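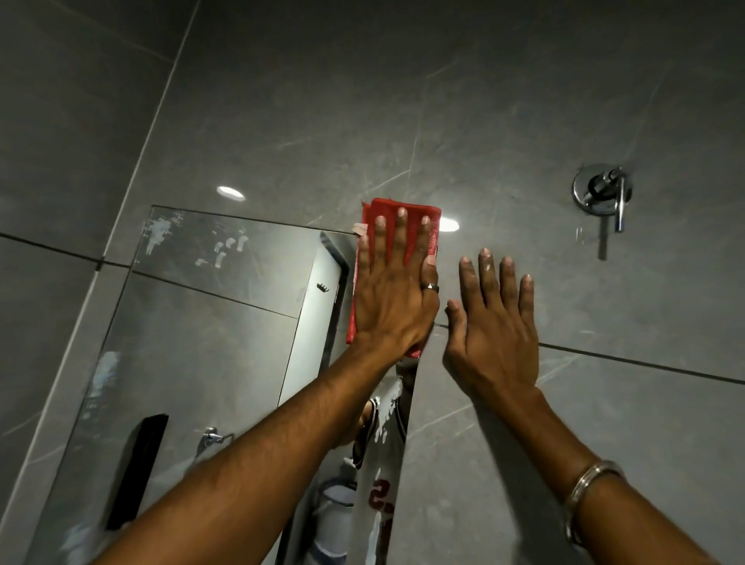

**Jernadora Justice Campaign, open meeting**
May 21, 2025, 7pm, upstairs room at the Farah Centre

Right, I've got the pen again, so you're getting my minutes and not Leila's. If you want them in proper sentences with apologies in alphabetical order, come and do them yourself next time! Corrections to me before the next meeting, please, and be kind.

Ayman Masri chaired. Apologies from the two people who had exam marking and from Councillor Petrie's office (third month running, I noted it last time too). We started a bit after seven as the door code had changed.

**1. Last minutes**

Agreed, with one change. I'd written that the judge "threw out" the case against Faltance and Ayman wanted it put more carefully. What happened is that the prosecution offered no evidence and the judge directed a not guilty verdict. I know it felt like being thrown out when you were sitting in the gallery, but fair enough, if we get that wrong in public we'll be picked up on it straight away. Changed.

**2. Where things stand with the case**

Ayman went through it for the new faces, and I'll put it down here so I can point people to it.

Faltance ran the night shelter on Dakadska Street under contract. After the fire the company was charged with safety offences. The trial was listed for five weeks and lasted four days. A whole run of maintenance records had been passed to the defence late, and then some of them couldn't be matched to the building at all, and the judge said a fair trial wasn't possible on what was left. The prosecution asked for time, the judge said no, and that was that.

There's no appeal for us to bring. We aren't a party to it and neither are the families. I wrote that in capitals in my notebook as we've gone round it at every meeting so far. A not guilty verdict is a not guilty verdict, and the company can't simply be charged again with the same thing.

What is still open:

- the inquest, which was paused for the trial and should now start up again
- the families' civil claim, which is theirs and which we don't speak about on their behalf
- a review of how the records were handled, if we can get anybody to agree to one

Someone at the back asked why the records were late. We don't know. There was a good ten minutes of people suggesting reasons, some of them pretty wild, and Ayman stopped it by saying he'd rather we asked the question in writing and got an answer. I agree with him, although I enjoyed the ten minutes.

**3. The march**

It went so well! The police put it at 300 people and I'm happy with that, although Denise still thinks it was a lot more and would like that minuted. Minuted, Denise.

Good points: the silence outside the court was kept, the whole way through, even with the bus stuck behind us. The families walked at the front and weren't bothered by reporters until they chose to stop and talk. The regional evening news used the bit of the speech about the records and left out the bit where the megaphone packed up.

Less good: one banner called a named manager at Faltance a murderer. It was taken down when a steward asked, and the person holding it was very decent about it, but a photo is going about online. We talked about this for a long time. Some of the room felt that people are angry and they're allowed to be. I said (I'm putting my own view in, sorry) that being angry is fine and so is a banner that says so, but that a man who was never even charged has his name on there, and his kids go to school here. In the end we agreed a line for the website saying the banner wasn't ours and we don't support the wording. Passed, with 2 against.

We need more stewards next time as well. I was covering the corner by the bank and the crossing and I can't be in both places.

**4. Petition**

We're on 921 signatures on paper and a good few more online, but the online ones haven't been checked for doubles, so we're only quoting the paper number for now. Please don't round it up when you talk to the press. I've seen "thousands" in one write-up and I'd love to know where that came from.

The wording of the petition needs a tweak. It still asks for "the trial to be restarted", and as per item 2 that can't happen. New wording read out by Ayman:

> We ask for an independent review, with its findings published in full, of how evidence was gathered, stored and disclosed in the Dakadska Street case.

There was a question about whether people who signed the old version have signed the new one. They haven't. So we keep the old sheets as a separate bundle, hand both in, and say clearly which is which. A bit of a faff, but I can't see another honest way of doing it.

**5. Letters**

Going out this week:

- to the prosecution service, asking for the reasons for the late disclosure (Ayman drafting)
- to the coroner's office, asking for the inquest timetable and whether the public can attend all of it (me)
- to our MP, asking for a meeting, in person, in Jernadora, and not another phone call with the nice lad from the office (Denise)

I'd like somebody to read mine before it goes. I tend to run on, as you'll have spotted by now.

We also had a letter in, from Faltance's solicitors. It was polite. It says that the company has been acquitted and asks us to make that plain on our website. Ayman's view is that they're right and we should, in the first paragraph, where people will see it. There was some grumbling, then agreement. He's going to reply and say it's been done, and I'm going to do it tonight before I go to bed.

**6. Money**

We have £148 in the tin and the account together. The megaphone hire still has to come out of that, and we need to get a decision from the Farah Centre on whether we're being charged for the room from now on. They've let us off up to now, which has been really good of them. I'm to ring and ask.

Suggestion of a quiz night. Suggestion of a cake stall. Long discussion of the cake stall. Both put off until we know what the room costs.

**7. September**

The anniversary falls in September and the families have been asked what they'd like, with no pressure on them to like anything. So far they've said something quiet on Dakadska Street, flowers and names read out, and no speeches about the court. So no placards and no petition sheets on the day either. I know a couple of people wanted to join the two things together, since the press will be there anyway, but it was a clear no from the room and it'll stay a no unless the families tell us different.

If the inquest dates land in the same month we'll look at it again.

**8. Anything else**

- The group chat. Please, please keep it for arrangements. Don't post guesses about who said what to the police. The coroner may well want to hear from some people in that chat, and it isn't fair on them.
- Badges: we have run out. Not ordering more until item 6 is sorted.
- A student from the college asked if she could sit in and write about the campaign for her law course. Yes from everyone, as long as she leaves the families' names out of it.
- Somebody left a grey scarf and a reading glasses case. I've got both in my bag.

**Jobs**

| Who | What |
|---|---|
| Ayman | Letter on disclosure, reply to the solicitors, new petition sheets printed |
| Denise | MP letter, ask for more stewards |
| Leila | Check online signatures for doubles |
| Me | Coroner letter, website changes, ring the Farah Centre |

We finished just before nine. Next meeting is same room, same time, date to follow once I've spoken to the centre, and I'll send the new door code round with it.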